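Home Forums Ask Members Search

Filed under: Furniture & Surfaces > Cleaning and Care

Gray haze on a white table, how do I get it off?

03/12/2019 by Lorena Painemal

Hi all! I bought a big white Maihi table for my craft room last May (paid 200 for it, so I'd like it to last) and the top has gone kind of cloudy. It has a matte finish. I've been wiping it with Prurkasine spray every night and I swear it gets worse. No scratches that I can feel, just a dull film that shows up when the lamp is on. Do I need something stronger – or am I overdoing it?

sodness_fan43

Magic eraser. Works on everything.

Gustau

Please don't use the eraser on matte! I did that on my old desk and got a shiny patch the size of a saucer that never went away. I'd bet you have spray buildup. Skip the Prurkasine for a while, put 2 drops of dish soap in a bowl of warm water, wipe with a soft cloth, then go over it again with plain water and dry it with a towel. Mine took three rounds before it stopped feeling tacky.

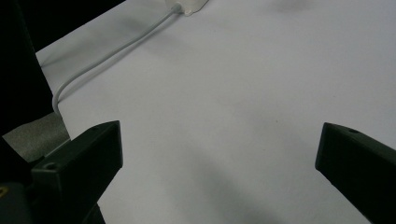
Matte white is a funny thing to judge, so check the color in daylight before you scrub again. My first week with one I cleaned the same corner over and over, and it was the light the whole time. A white top can easily look pale gray with a bit of lavender in it, like this one does, and the little white box near the far end is a handy thing to compare against. Put a sheet of printer paper down on yours and look at both together. If the table only looks dingy under the lamp, I'd leave it alone – if it's streaky by the window too, do the soap and water.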